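Work and Automation, handout for week 8
What changes for the people on the floor

Okay, picking up where we stopped! I promised you the Sandale case, and I still think it's the best one we have. 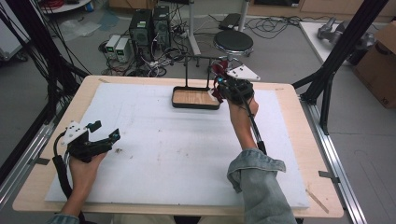 So Sandale packs small parts for Jukora, and in November they had 228 people on the day shift. Management talked about the new cells as if the only question was how many jobs would go. When I spent time there, what I heard from the packers was mostly about other stuff — who gets trained, who gets blamed when a line stops, whether you can still chat with the person next to you (a bigger deal than it sounds).

Eighteen packers moved into teaching jobs, showing the motions by hand so the machines could learn them. Same pay grade as before! I find that strange, and I'd like to hear if you do too. Their know-how was suddenly worth a lot to the company, and the pay slip didn't budge.

For next time, read Olatunji, the chapter on skill, and skim Privitz. While you read, think of a job you've had and write me a page on which part of it you'd hate to hand over — and who you'd want in the room when that gets decided.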